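Projects > Imach > Progress reports > Bimanual sorting, April

Search reports Search Clear

Imach bimanual sorting: progress report for April

This report covers the work paid for under the second part of the grant, which is the gathering of demonstrations for the sorting policy. The hardware work was closed in the last report and is mentioned only where it affected recording.

Position at the end of the month

We hold 3,929 recorded episodes. Of these, 2,988 have passed review and are in the training set. The rest are either waiting for review or have been rejected. The target for the whole grant has not changed and we expect to meet it without asking for extra operator time.

Review is slower than recording. Each episode is watched through once at normal speed by someone other than the operator who made it. We tried letting operators review their own work in the first fortnight and dropped it, as too many poor grasps were being let through.

The task

The task is bin sorting with two arms on a fixed table. Containers stand upright in coloured bins and are moved between bins according to a written instruction given at the start of the episode. An episode may call for one arm or both. The instruction, the joint positions, the gripper state and all camera views are stored together.

We record from a high view and from a chest-height view. The chest-height view was added at the request of Zhong, who are training the second model. It gives a better look at the gap between the fingers and the container, but it loses most of the right arm. The high view shows more of both arms and the bins. We are keeping both for the time being.

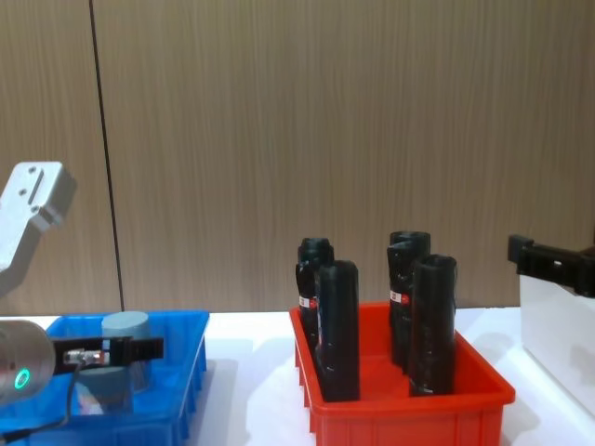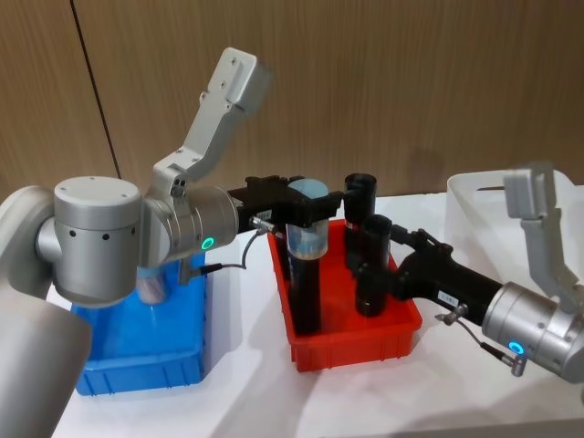
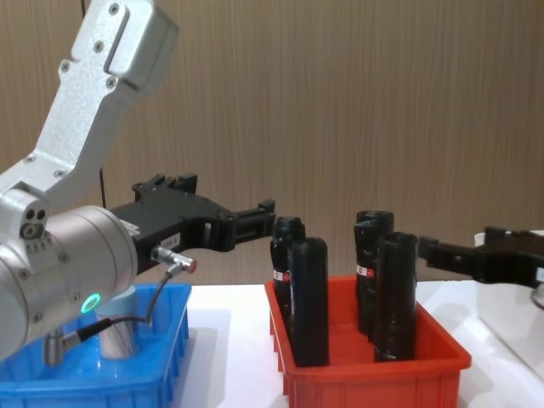
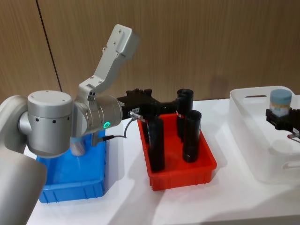 Sorting station with left and right grippers and the red and blue bins, chest-height and high views.

Black containers make up a large share of the recordings. They were chosen on purpose. The first model did well on pale and brightly coloured items and badly on dark ones, particularly when several stood close together and one hid part of another. Episodes with dark containers grouped in one bin were scarce in the older Fokari set, so we gave them priority from the start of the month.

The other gap in the older set was work where both grippers are in use at the same time. Operators found this tiring. Sessions with both arms are now limited to half a morning, with single-arm episodes after the break.

Problems

Recording stopped for 2 working days while the clocks on the cameras were put right. The chest-height stream had drifted against the arm data, and 37 episodes could not be repaired. They have been deleted and are not in the totals given earlier.

Some instructions were worded too loosely. "Move the bottle at the back" could mean either of two bottles, and operators chose differently. The wording list has been rewritten and the affected episodes have been relabelled by hand where the choice was clear from the video.

The wall and table have been the same in every episode so far. Zhong raised this and we agree it is a weakness. A model trained on this set alone may not cope with a different background. Changing the panels is cheap, but it means checking the camera settings again, so we would like to do it once, between batches.

Spending

Operator hours are slightly under budget because of the lost days. Storage is over, owing to the extra camera view. We propose to cover one from the other and will send the revised table separately. Nothing has been spent from the Prinudness equipment line.

Next period

Clear the review backlog before any new batch is started.
Change the background and record a short trial batch against it.
Add more episodes where the instruction names a container that is partly hidden.
Send the reviewed set to Zhong with the new wording list.

We would be glad of a decision on the storage transfer before the next batch begins.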